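The Dressing Table Is a Work Surface

By Ingrid Castellanos
December 22, 2019

The dressing table is usually discussed as decoration. Furniture catalogs file it beside the headboard and the bench at the foot of the bed, and reviews of it concern the legs, the finish and the mirror. I want to argue that it should be judged as a bench, in the sense a watchmaker or a dental technician would use the word. It is a horizontal surface at which a seated person handles small objects at close range. Almost everything that goes wrong with dressing tables follows from forgetting this.

I came to the question through repair work. For eleven years I have refinished and modified bedroom furniture, and the dressing tables that come in are seldom broken. The joints hold. The drawers run. The owner says the piece "doesn't work" and asks whether it could be made to work. When I ask what that means, the answers fall into a small number of groups: things roll off, there is no room for the hands, the light is wrong, and the knees hit something. Very few owners complain about the style, including owners of styles I would not have in my house.

Start with area. A working surface has two kinds of area, and they should be kept apart in the mind even when they cannot be kept apart on the table. The first is storage area, where objects stand while they are not in use. The second is clear area, where something is opened, sorted, fastened or set down for a moment. On most dressing tables storage area expands until clear area is gone. A jar is put down where it was last used, and the next jar is put down in front of it. After a few weeks the owner is opening a bottle in the air above other bottles.

The rule I give to clients is that the strip nearest the chair belongs to the hands. It should run the full width of the sitting position and be as deep as a forearm is from wrist to the middle of the muscle. Nothing lives there. Things may visit. An earring back, a hairpin, a bead that has come off a string – these are put in the strip, dealt with, and moved on. Everything that stays goes to the back or to the side on which the owner does not reach.

Containers deserve more attention than they get. A round tin has a poor footprint, in that four of them in a square waste the space in the middle, but it has two properties that a square box lacks. It can be turned under the lid with one hand holding it, and it has no corner to catch a sleeve. I therefore recommend round containers at the front of the storage area and square ones at the rear. The common practice is the reverse, for the reason that round ones are prettier and get displayed.

A raised rim on a lid is also useful. It makes the lid a temporary tray. Two or three small parts can sit on it without traveling. A domed lid offers nothing of the kind and should be avoided by anyone who takes off rings at the table.

The front edge is where I part company with most of my trade. The straight edge is cheaper to cut, easier to clean and simpler to repair, and for these reasons modern tables have it almost without exception. The Stulside I worked on in August had an edge as straight as a steel rule, and its owner had bruises on both forearms. A curved or scalloped edge is treated as a leftover from another century. Considered mechanically it is a reasonable solution. The inward part of the curve lets the body come closer, and the outward parts to either side support the arms. The sitter does not lean as far, and the back of the table comes within reach.

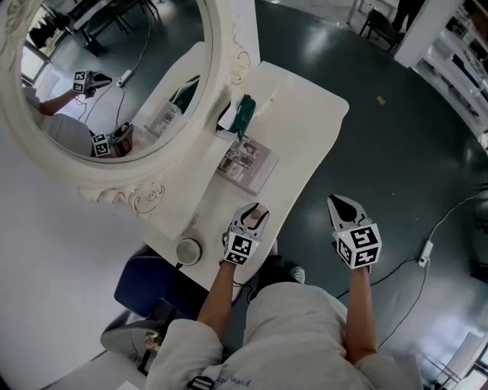 There is a cost. A shaped edge gives an irregular boundary, and an irregular boundary is harder to judge without looking. A small round object near a straight edge is at a distance the hand learns. Near a scallop the distance changes as the object moves sideways, and it can pass from safe to falling in the width of a thumb. Anyone who works with round things at such a table should have a mat, preferably felt or thin cork, cut to follow the curve and set back from it by a finger's width. Glass tops make the matter worse and I remove them when asked.

Paint is the next subject on which I hold an unpopular view. White paint on dressing tables is condemned by people who like timber, and I like timber. But white has a measurable advantage on a surface used for small work. Most of what is dropped at a dressing table is darker than white, and is found faster. Pale objects are the exception – a pearl or a cream-colored button nearly disappears – and again the mat solves the problem if it is of a middle tone. I keep a gray one and a green one in the workshop and let clients try both. Nearly all take the gray.

The paint must be hard. A wall paint will take a ring from the first damp jar. I use a two-part finish, sprayed in 2 coats over primer, with a light sanding between at 320 grit. It is left flat for a week before anything is stood on it. Owners dislike the week and some do not observe it, and I see those tables again.

Now the mirror. The trade treats it as the main component, and the price of a dressing table follows the mirror more closely than it follows anything else. A carved oval frame can account for half of the figure on the tag. I have no objection to carving. I have refinished scrollwork that took longer than the rest of the piece together, and it was worth doing. My objection is to placement. A mirror fixed at the center of the rear edge assumes that its user looks into it for the whole time she is seated, and the clients whose habits I have asked about do not. They look down at their hands, then up, then down again. Much of what they do at the table, such as sorting a drawer, mending a clasp or wrapping a present, does not involve the mirror at all.

A mirror to one side is better. It leaves the rear of the table free for things that stand upright, and it allows daylight to arrive from the front when the table faces a window. Turning the head to use it is no hardship. The fixed central mirror blocks the best position for the lamp and doubles every object in front of it, so that a moderately busy table looks like a very busy one. Owners then buy organizers.

I am asked about organizers often enough to state a position. The tiered acrylic kind raises the storage area above the table, which is sound in principle, but the tiers are usually so deep that the hand has to go over the front row to reach the second. The Niton tray that one client brought me had compartments of a single size, and she owned nothing that size. She had paid 64 dollars for it. A shallow drawer lined with felt does the same work and is out of the way when closed. If the table has no drawer, a shallow box can be hung beneath the top on two wooden runners, provided the knees allow it.

The knees frequently do not allow it. Clearance under the apron is the dimension most often left out of printed specifications. I measure from the floor to the lowest point that a thigh might meet, with the chair that will be used and not some other chair. Shaped aprons are misleading in this respect. They rise at the center and descend at the sides, and the published figure, when one exists, is taken at the center. A person does not sit with both legs in the center.

Larger items raise a separate question. Books, magazines, clothing that has come home in tissue and has not yet been put away: all of this collects on dressing tables, and advice columns treat it as a fault of character. I regard it as a fault of the room. A bedroom commonly has one surface at hand height that is neither the bed nor the floor, and flat things will arrive on it. The Inero bedroom plans that a developer showed me last year had a dressing table in every unit and no other horizontal surface within reach of the door. It would be strange if the table stayed clear. A wall shelf costs very little and takes most of this traffic. Until there is one, the far end of the table can be given over to it deliberately, and the near end defended.

Price is a weak guide to any of the above. The most expensive table I have worked on, a Kapoor bought for 3000 dollars, had a beautiful top with no usable depth, the rear third being occupied by a bank of little drawers. I took the bank off at the owner's request and made it into a separate piece that now hangs on the wall. The cheapest was a secondhand table with a chipped edge and good clearance. It needed filling, paint and a mat.

For those about to buy, my advice is to take to the shop a tin, a paperback and something small and round. Sit down. Put the paperback and the tin where they would live, place the round thing in front of you, rest both forearms, and try to pick it up and set it down again several times with the other objects in position. Do it with each hand. The salesperson will wait. If an elbow leaves the table or the chair has to be moved, go on to the next one.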